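Quiénes somos
Bresine, laboratorio de manipulación doméstica

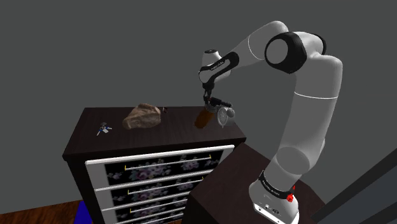

Bresine empezó con dos personas y un simulador prestado. Ahora somos cinco, repartidos entre la nave de Drirnport y una oficina pequeña que casi siempre usa Su-bin. Enseñamos a brazos robóticos a recoger y ordenar cosas de casa: botellas, llaves, despertadores, lo que la gente deja encima de una cómoda. Primero todo en simulación, luego en el brazo real. Ese orden no lo teníamos tan claro al principio.

Lo que pasó en marzo

Lo contamos aquí porque los clientes preguntan y porque cambió la empresa más que cualquier ronda de financiación. Llevábamos 3012 episodios simulados de la tarea "levantar y volver a dejar". Buenos números. Pasamos la política al brazo real un poco antes de comer, con prisa, había visita de Van Beek por la tarde.

El brazo bajó demasiado. La pinza empujó la botella contra el tablero en vez de cerrarse alrededor, el cristal se partió y el control siguió apretando. Folasade Okoro pulsó la parada de emergencia. Estaba a menos de un metro y sin gafas. Ningún herido, un susto grande, cristales hasta debajo de la mesa y la visita aplazada.

La causa: un desfase de altura entre la base simulada y la base real. 37 milímetros. Alguien había cambiado el soporte y la medida nueva no llegó al modelo. Además el límite de fuerza estaba puesto para pruebas en simulación, donde no se rompe nada, y se copió tal cual. Dos fallos tontos que por separado igual ni se notan.

Qué hacemos desde entonces

Paramos el brazo real 10 días. Ikechukwu Nwosu reescribió el arranque entero: si la altura medida y la del modelo no coinciden, el robot no se mueve y punto. A eso lo llamamos Ralix y hoy lo usamos en todos los proyectos, también en los de fuera.

El límite de fuerza ya no se copia de un fichero a otro. Se escribe a mano, lo firma una segunda persona y caduca al acabar la jornada. Es un rollo. Lo seguimos haciendo.

Y repetimos el fallo a propósito. Adaeze Ugwu montó unas 600 variantes en simulación con la base mal puesta, la botella inclinada, objetos demasiado juntos, superficies más altas de lo previsto. En la primera tanda la política fallaba en bastantes y no avisaba, seguía como si nada. Ahora cada versión nueva tiene que pasar por ahi antes de tocar el brazo.

El equipo

Folasade Okoro. Dirección y seguridad. Tiene la última palabra sobre si se enciende o no.
Gerrit Engelbrecht. Mecánica, soportes, pinzas. Cada cambio de soporte va al registro el mismo día.
Ikechukwu Nwosu. Control y Ralix.
Adaeze Ugwu. Simulación y casos de fallo.
Su-bin Jeon. Clientes, informes, y la persona que contesta al teléfono.

Trabajar con nosotros

Aceptamos pocos proyectos a la vez. Si nos mandas una tarea te pediremos medidas de tu montaje, el modelo de la pinza y una lista de lo que se puede romper. El informe del incidente está disponible completo, sin recortes, se lo pasamos a quien lo pida. Van Beek lo leyó antes de firmar y nos devolvió dos páginas de comentarios, casi todos aplicados ya. Queda pendiente el de la pantalla de protección, que llega con retrasso del proveedor. Hasta que esté montada no hacemos demostraciones con público.

Visitas a la nave con cita, por la mañana. Gafas puestas desde la puerta.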